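Zenavwood Releases Pledard 2, a Simulated Kitchen Package for Robot Arm Training

12/3/21

Zenavwood today released Pledard 2, the second version of its simulation package for teams that train and test robot arms on household tasks. The package includes furnished kitchens, a library of everyday objects, and a set of ready-made pick-and-place tasks. It runs on a single workstation and is sold by yearly license.

The first version of Pledard offered bare counters and a limited choice of objects. Customers asked for rooms that looked more like homes, with furniture in the background and more than one item on the counter at a time. Pledard 2 has 17 kitchens, each with its own wall finish, flooring, windows, and furniture. The object library now holds 3089 items, including cups, pans, knives, and tableware.

"Our customers were training on a cup standing by itself on a plain surface, and then they had trouble when a pan was next to it," said Roxana Nedelcu, product manager for Pledard at Zenavwood. "They wanted the clutter built in. They also wanted to decide how much of it there would be, so we added a setting for that."

Each task starts from a saved layout. Users can keep the layout as it is, shuffle the objects, or swap in items of their own. The viewing position can also be moved, including to spots where furniture or an appliance blocks part of the counter. In the red cup task, the arm reaches down over a marble counter and closes its gripper on the top of the cup, with a frying pan and a knife on the same counter.

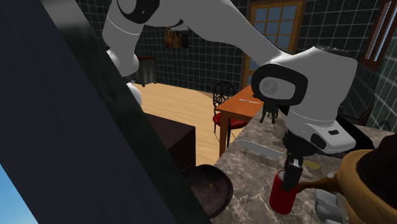

What Is in the Package

Pledard 2 comes with the kitchens, the object library, the task set, and a recording tool that saves arm positions, gripper state, and rendered views together. Recordings can be replayed from a different viewing position without running the task again. Scripts written for the first version will load in Pledard 2, although tasks that used the old counter models need to be saved again in the new format.

Mihăilă, a contract engineering firm that builds control software for small robot arms, used Pledard 2 before release.

"We run our grasp tests overnight and look at the failures in the morning," said Tudor Hodoroagă, lead engineer at Mihăilă. "Replay saves us the most time. If a cup slips, I can look at the fingers from the other side. I would still like to see more tall objects in the library, and we have told Zenavwood that."

Availability and Support

Pledard 2 is available now directly from Zenavwood and through its reseller, Trekano. Current license holders can upgrade at no charge until their renewal date. Schools and universities may request a teaching license for up to 2 classrooms.

Online setup sessions for new customers begin in January and will be led by Arnulfo Paucar of the Zenavwood support team. Customers who are moving projects from the first version can ask for a separate session on converting saved tasks.

About Zenavwood

Zenavwood develops simulation software for robotics teams in industry and education. Its products include the Pledard package and related training services.

Press contact: Floarea Gavrilă, Zenavwood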